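**Call for participants: table-clearing arm build, Posetti shared workshop**

Posted May 4, 2025. Applications close at the end of June, or earlier if both places are filled.

We are looking for 2 people to join a small build in the shared workshop at Posetti. The project is called Mirkum. The aim is a low-cost arm that can clear and reset an ordinary table: pick up a bowl, a spoon, a packet of food, and put each one down where it was asked to. The arm is built from parts that a home builder can buy or print, and the drawings and code will be released under an open license when the second version works.

The current team is Kevser Dursun (mechanics, wiring) and Algirdas Mägi (control software, test records). Both of us have day jobs. The project is unpaid on all sides. Materials, bench time and workshop access are covered.

## State of the build

The first arm, Ada, has been running since the winter. It has a parallel two-finger gripper with replaceable rubber pads, a fixed camera beside the table, and a single desktop computer that does the planning. Ada handles boxes and upright cups well enough that we have stopped testing them. The base is stiff. The elbow has more backlash than we want, and the second version will use a different belt path there.

The second arm, Arruda, exists as drawings, a printed shoulder housing and a box of bearings. Most of the mechanical work on offer is on Arruda. Most of the software work is on Ada, and will be moved across once Arruda can hold its own weight for a full test run.

A test run is 32 picks, always with the same settings, with the objects moved by hand between picks. A run is thrown out if anyone changes a parameter partway through. We want 100 logged runs on the household object set before the software is frozen. 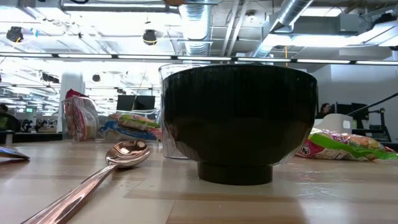 Grasp planning on household objects is where most of the open work is. The planner was written for matte things with flat sides, and it still treats every object as a box with rounded corners. The household set breaks that assumption in several ways. A glossy black bowl with flared sides picks up streaks from the ceiling lights, and the edge detector has to tell those apart from the ridges and the rim. With a clear container standing behind it, the camera also gets a bent copy of the room next to the edge we care about. A spoon lying on its back is a separate problem: low, polished and hard to get a finger under. Soft packaging, such as sliced bread or a crinkled snack bag, needs a force limit that the gripper does not have yet.

We do not plan to fix this by changing the lighting or covering the tabletop. The arm is meant for rooms as they are, and the tests stay in an open room with other people's desks in it.

## Place 1: mechanical build

You would work mainly with Kevser. Tasks, in the order we expect them:

- finish the shoulder and elbow assemblies for Arruda
- measure backlash at each joint and keep the results in the shared build log
- design and print a finger shape that can hold a bowl by the rim
- add a force sensor to the gripper and route its cable through the wrist

You should be able to read a dimensioned drawing, tap a hole straight and solder a connector that survives being pulled. Experience with 3D printing is useful. CAD files are shared, and you can use any program that exports STEP.

## Place 2: perception and testing

You would work mainly with Algirdas. Tasks:

- separate reflections from real edges on shiny objects
- replace the box model with something that handles rims and thin handles
- write the logging script for the household test runs
- run the tests, including the dull ones

You should be comfortable in Python and able to read someone else's C++ without rewriting it. You do not need a degree or prior work in robotics. You do need to write down what you did, with the settings, in a form that another person can repeat.

## Time and conditions

We meet for 4 hours a week, in the evening, at the workshop. The work is hands-on and remote participation is not possible for either place. We ask for a commitment through the end of the first full test series. If you need to stop before then, give us enough notice to hand over your files.

Participants must be 18 or older and must complete the workshop's tool induction before using the mill or the band saw. Eye protection is required whenever an arm is powered. The emergency stop is tested at the start of every session - whoever arrives first does it and initials the sheet.

Contributors are named in the release. You keep the right to use your own work elsewhere, including in a portfolio or a job application.

## How to apply

Leave a letter at the workshop desk marked "Mirkum", or send a message through the members' board. Keep it to one page and include:

- which place you are applying for
- one thing you have built or repaired, with a note on what went wrong
- the evenings you can attend
- any tools or software you already use regularly

Photos and code are welcome, finished or not. We will invite suitable applicants to one regular session before anything is agreed, so that you can see the arm run and try a test yourself. Kevser answers questions about the mechanical place and Algirdas answers the rest.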